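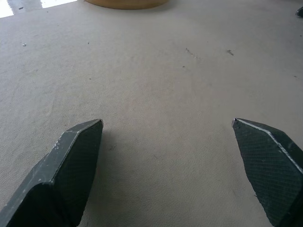 Gripper open over the bench, round yellow piece at the back.

Workplace Help > Packing and Assembly > Automation

Company brought in a gripper arm for my bench. What should I be asking before I sign the new job description?

Posted by benchtwo_mo
34 replies hidden by your filter. 1009 views

I sort and pack small parts at a company that makes display stands and trays. Management put in an arm from Verkeo last September and now two of us are being moved from "packer" to "cell attendant." Same pay, for now. The sheet says the attendant will "support" the arm, clear the bench, and report stoppages. It says nothing about how many pieces we're expected to get out.

What I see most of the shift is what's in the photo: two dark fingers with the crosshatch grip pads, spread wide, nothing between them. The bench top has specks and smudges on it and I'm told keeping it clean is now my job too. One of the fingers is already scuffed along the edge. I asked who pays attention to that and got a shrug.

The supervisor keeps saying it will take the boring part off our hands. So far I'm doing the boring part plus watching. Am I being unreasonable, or should I hold off on signing?

Fathima Marikar
Helpful (2)

You're not being unreasonable. I went through this at Nitari, on trays instead of stands, and I signed the same day, which I regret. "Support" is the word I'd go after. With us it came to mean anything the arm couldn't do, and that list grew every month.

Ask for these in writing before you sign:

- Who counts the output, and does a stoppage count against you or against the machine?
- Who inspects the fingers and pads, how often, and who decides they're worn enough to replace? Scuffs on the outside may mean very little. The pad surface is what does the holding, so ask about that separately.
- Are you trained to stop it, and are you allowed to stop it without calling somebody first? Those were two separate matters in our building.
- What happens to the breaks? We used to pack ahead a little and get a breather. Once the arm set the pace, that was gone, and I missed it more than I thought I would.
- Is the pay grade being reviewed, and on what month?

Also keep your own notes. Time, what stopped, who cleared it, how long it took. A plain notebook is fine. When our manager said the cell was running well, I had three weeks of pages that said otherwise, and the conversation got a lot more polite. They didn't give us the grade, but they did take cleaning off the attendants and hand it to the night crew, who I'm sure had feelings about it.

I'm not against the machines. Mine lifted some things that used to hurt my wrists. I just never saw a version of this where the hours saved went to the people on the bench.

dkowal_77

just sign it, they're going to do it anyway. we had a Mamov one and it sat unplugged by spring. give it a year

Hyvönen fan

Depends what state or country you're in, so check your contract first. If there's a union rep, go to them before your supervisor. A change of title with the same pay can still be a change of duties, and in a lot of places they have to give you notice of that. I can't say more without seeing the sheet.

I'd push back a bit on Fathima though. At my plant the attendants did get a raise, but only the ones who learned to do the setup changes. The people who only cleared and wiped stayed where they were. So ask if setup training is offered and get a name and a month for it. If they say "down the road," I'd take that as a no.

And don't judge the arm by one still photo. Fingers open with nothing in them could be any point in a cycle. Your stoppage notes will tell you more.

benchtwo_mo replied:
Thanks both. There's no rep. I asked about setup training at 2:30 today and was told they'd "circle back." Not signing until I have the stoppage part in writing. Started the notebook.

Share (2) Report this thread

Contact us | Terms | Copyright the posters | Back to top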